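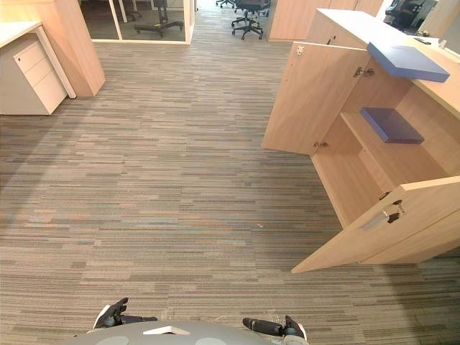

I've had the Iladier rain gauge hooked up on our block outside Weruscombe since June, and I'm pretty smitten with it! Our council put us on stage 2 water restrictions last summer, so I wanted to know what was landing in the tank and what was going out again. Skuvenance sells the kit as a gauge, a tank level sensor and a little indoor display. The display is the weak bit. It shows rainfall as horizontal bands in grey, beige and a muted blue, and in bad light I can't tell one day from the next (my eyes aren't flash, mind you).

The tank sensor is brilliant though. It took me 7 goes to get it talking to the gauge, then it never dropped out again. It picked up a leaking tap I'd walked past for weeks – 2000 litres gone, in a dry spell!

I had a Mohmand gauge before this and the funnel clogged with gum leaves every time the wind got up. This one has a proper mesh you can lift out and rinse. Six months in and I'd buy it again, but I'd love a display with numbers on it.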